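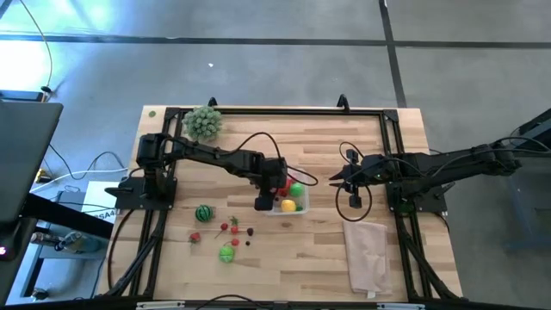 Section 3. Mounting and Checking the Two-Arm Table Cell

Applies to Welell table cells with an extrusion frame and two arms on facing base plates.

3.1 Securing the frame

1. Set the frame on the tabletop with all four rails flat. Shim the table legs if a rail rocks.
2. Fit the clamps on the far edge and tighten by hand, then a quarter turn more.
3. Bolt each base plate to its side rail. Torque to 12 N·m in a cross pattern.

CAUTION: Keep the power off until both base plates are bolted down. An arm that starts on a loose plate can tip the frame.

3.2 Routing cables

4. Leave a free loop at each gripper. Move the arm through its full range by hand and confirm that the loop does not pull tight or catch on a link.
5. Lead the remaining cable over the lower rail. Do not pinch it under a clamp.

Note: Cables on the floor must stay clear of walkways.

3.3 First run

6. Switch on the left arm, then the right. Wait 21 seconds between them.
7. Send both arms to the rest pose. The grippers must stop clear of each other – if they touch, cut power and repeat the zero procedure.
8. Place a bin and a few soft test objects within reach of both arms. Run the pick test at low speed.

If fault 107 appears, reseat the wrist connector and restart from step 6.

Check bolt torque again after the first week of use. Replacement clamps are listed under Baminel in the parts table.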